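News > Makers > Home Robotics

Print this story | E-mail this story

Two-person team teaches a homemade robot to handle laundry, one cushion cover at a time

Most people would be happy never to pick up a towel again. Frøydis Bakke and Lăcrămioara Radu have been picking them up all month, over and over, and they could hardly be more excited about it!

The two are building a laundry-handling robot they call Kestitz, and nearly all of it is coming together in a spare room and at the bench they rent in the Bratu shared workshop. The goal is a pair of arms on a rolling base that can lift soft things off a bed or chair, shake them out and put them where they belong. It won't iron. It won't match socks either, though Radu says she gets asked about socks every single time.

The arms are still in pieces on the workshop bench, so the teaching has started without them. Bakke and Radu use hand-held grippers with the same style of fingers the finished robot will wear, and they do the chores themselves while the grippers record each movement. Blankets, cushions, towels, whatever is in the room gets a turn. Their target is 3000 recorded pickups before the arms go on the base, and they hope to get there by the end of October.

"Cloth is wonderful and terrible," said Bakke, who came to the project from building furniture. "You pick up a block and it's the same block. You pick up a blanket by the corner and you've got a whole new shape hanging there, and then it changes again when you turn around. I love it. I could talk about it all night, and I have."
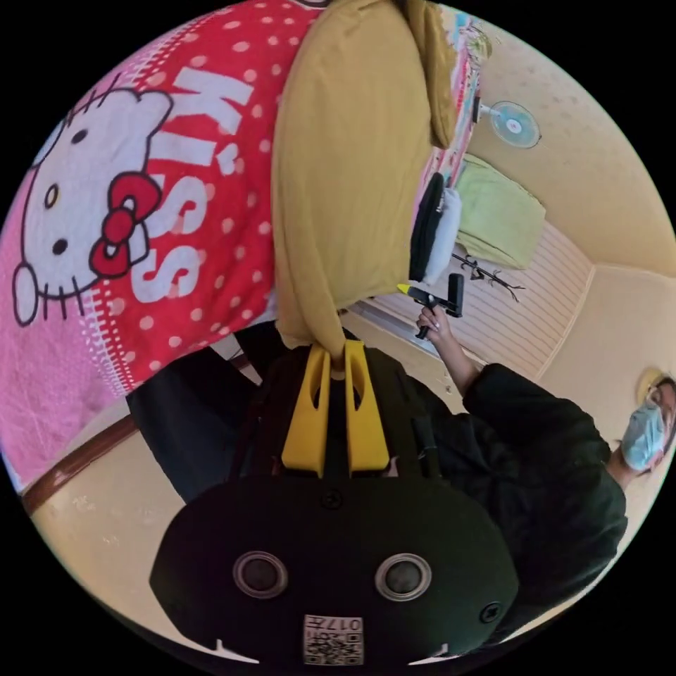

Why not just program the robot to grab a cloth by its corner?

Corners are hard to find once fabric is bunched up, and they're often underneath. Recording people at work gives the software many different ways to start, including grabbing a fold in the middle and sorting out the rest afterward.

The finger design has been through a lot. Early sets were too stiff and pushed thin fabric away before they could close on it. The team cut slots into the next ones so they would bend a little, and Radu has a shoebox full of the rejects, some of them snapped clean in half. A print takes 83 minutes on the workshop's machine, which is long enough for dinner if the place on the corner isn't busy.

Training runs on a used desktop computer with a program Radu wrote and named Wurum. It lines up the recordings, throws out the ones where somebody sneezed or dropped the gripper, and turns what's left into motions the arms can try. So far the only test has been on a single borrowed arm clamped to the bench. It picked up a dish towel on 88 of its 200 tries, and the whole workshop came over to watch the last few. There was cheering. One miss sent the towel into a can of wood stain, and that towel is now pinned to the wall over the bench.

Two handed work is next, and it's the part both of them have been waiting for. One gripper holds while the other goes looking for an edge, and the timing between them has to be learned too. Radu says the two of them have gotten good at passing a cushion back and forth without saying a word.

The rolling base is about half done, built on a salvaged office chair frame with a Rurkex motor kit bolted on underneath. It rolls nicely in a straight line and turns left very well. Right turns are still being worked on.

Bakke and Radu plan to bring the base and at least one arm to the next open evening at Bratu, starting at 7 p.m. Visitors are welcome to bring a clean towel.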